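Lernska method

The Lernska method is a procedure for collecting and filtering demonstrations of cloth handling, used to train robot manipulation policies without placing a robot in the room where the work is recorded.

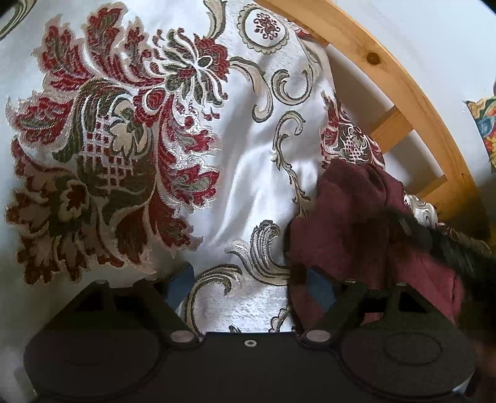 Andach, writing in a reader's note attached to an early version of this article, objected that the word "method" was too generous, and that what the project had published was a filtering rule joined to a recording habit. The note has been kept because the same objection recurs in later discussion of the work, and the project's own summary now uses "procedure" in most places.

12 comments

Background

Training data for manipulation has often been gathered by teleoperation, in which a person steers a robot arm through each task. Cloth is a difficult subject for this approach. Folds hide one another, the material changes shape on every contact, and operators tend to work slowly. Hand-held grippers with a camera attached allow a person to carry out the task directly while the device records the view and the opening of the fingers. The Lernska project adopted such grippers for fabrics found in homes, including patterned and draped cloth.

Procedure

Each recording covers one short task, such as lifting a corner or drawing one cloth away from another. The operator begins with the fingers open and ends with them open. Recordings are then divided at each closing of the fingers, and every segment is given a grasp score. The score compares the motion of the cloth near the fingers with the motion of the device itself. Segments in which the two disagree are set aside as probable slips.

Patterned fabric receives separate treatment. A large woven or printed motif offers many points for the tracker to follow, but a repeated motif can cause it to match the wrong one. The procedure therefore discards any point whose nearest match lies in a different repeat of the pattern.

Results

The main evaluation used 362 recordings made in eight homes. A policy trained on the filtered set was compared with one trained on the same recordings before filtering, and both were tested over 1000 attempts on a fixed arm. The filtered policy completed more attempts on patterned cloth. On plain cloth the difference between the two was small, and the authors did not claim an improvement.

Limitations

The grasp score depends on visible texture and is unreliable on dark, plain fabric in shadow. It also cannot tell one layer from two when both move together. Ikov, a later project, replaced the score with a learned classifier and reported similar results with fewer segments discarded. The Dumitrescu laboratory repeated the filtering step on towels but did not repeat the arm tests.

See also

Deformable object manipulation
Imitation learning
Ikov

8 shares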